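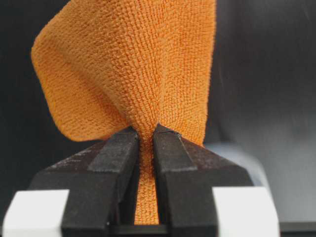 Stelell Automation Club, members' list

Re: Fomo dropping the cloth

On January 18, 2025 a member wrote:
> Has anyone else had the fingers let go halfway through a fold? Ours
> managed 47 picks and then went limp on every one after that. The log
> just says "grip lost", no overload warning. We're on the old Useck
> firmware, if that matters.

Oh yes, we've had this! It had us chasing the wrong thing for most of November, so I hope I can save you the bother. We were sure it was the cloth (that nubbly orange stuff bunches up into a fat twist when you pinch it, and the reading goes all over the place), but a flat cotton one did the same.

It was the current limit. The Useck update before last put ours back to 136 without a word, and after a long run the servo sulks and gives up squeezing. We put it back up to 23 over that and it's been fine so far, touch wood.
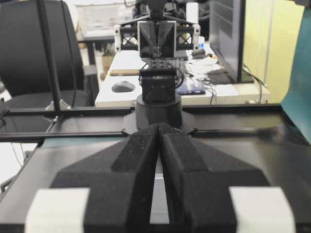

Is it safe to reach in and take the cloth out once the log says "grip lost"?

Cut the power at the switch first, because the arm can still try to close again while that message is showing.

I found that out with my thumb, which is why I'm going on about it. Only a bruise, but with two arms facing each other you want both of them off. I've put our settings in the Zein folder, so have a look and shout if yours are different.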